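I got to the workshop at Sustthorpe a little after nine in the morning, and she already had the kettle on and a lap full of pegs. She designs peg toys and fit puzzles under the name Rikik (her workshop name, and the only one she wanted in this piece), and I'd been trying to get an hour with her since May. We ended up talking for most of the morning, which tells you something about how much there is to say about putting a stick in a hole!

"People think it's the simplest toy in the world," she told me, pouring the tea. "And it is, for the person playing with it. For me it's a headache. I've got 94 pegs in that drawer that are all wrong by a hair."

She pulled the drawer open to prove it. I picked one up and it looked perfect to me. She took it back, rolled it between her fingers and shook her head.

I asked how she got started. She used to cut drawer parts for Halonen, a small furniture shop two towns over, and she'd take the offcuts home on the bus in a bread bag. Her niece was little then and liked posting things into other things (letters, spoons, somebody's glasses), so she drilled a block and rounded off a dowel. "She did it for a whole afternoon. In, out, in, out. I sat there thinking, well, that's my weekends gone."

The first run was 40 sets, sold off a folding table at a craft fair. Last year she made 800, which she says is as many as she ever wants to make, although she said it the way I talk about cookies.

What I really wanted to know about was the shapes. A round peg I understand. You line it up, you push, you're done. But she keeps coming back to the hexagon, and she got quite worked up explaining why.

"A round one forgives you," she said. "You can turn it any way you want. A square one, you've got to get it right, and little kids get mad at it. Six sides is in the middle. You're never very far from a fit. You give it a tiny twist and it goes."

And the ends matter, too. She likes a rounded tip, because it finds the hole before your eyes do. Color is the other thing she fusses over. She wants the peg to stand out from whatever it goes into, so the block is usually something quiet and the peg gets to be the loud one.

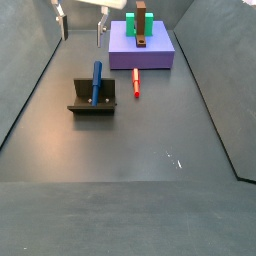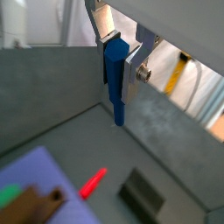
We got onto heights after that. She's fond of putting the part with the hole up on a platform, and I asked her whether that was just for looks.

"No, no, it changes the whole job," she said. "Flat on the table, you come straight down and your wrist is in the way. Raise it up and you've got air around it. But then you've got to carry the peg up and over, so it's a longer trip. I like a longer trip." She walked two fingers up the side of her mug and over the rim to show me.

She's less patient about slots. She tried a whole series of narrow ones a couple of years back, a line she called Husard, and dropped it after one winter. The pieces swelled in damp weather and stuck, and she got a stack of very polite letters. She still has a Husard set on the windowsill with one piece jammed in it. I had a go at it while she answered the phone. I did not get it out.

I asked what she'd tell somebody who wanted to make one at home, and she perked right up.

"Drill first! Always make the hole first and fit the peg to it. You can sand a peg down, but you can't sand a hole smaller. And make three pegs. You'll ruin two." She also says to leave the whole thing alone overnight before deciding if it's any good, and to try it with your other hand (I'm right-handed, and with my left I missed the hole completely, twice).

She doesn't varnish the insides of the holes. She used to, and it made everything squeak. Now she rubs in a bit of wax with a cotton swab, waits, and rubs it out again. It takes ages, and I asked if anyone would notice if she skipped it. "I'd notice," she said. "I'd hear it."

Before I left I asked for a number, since everybody likes a number. How many times does she test a peg before she's happy with a new design? She said 1,000, in and out, with the radio on, and she makes a pencil mark for each one so she can't cheat. The sheets go up on the wall behind the door. She was on a new one when I put my coat on, and she'd gone back to it before I'd found my car keys.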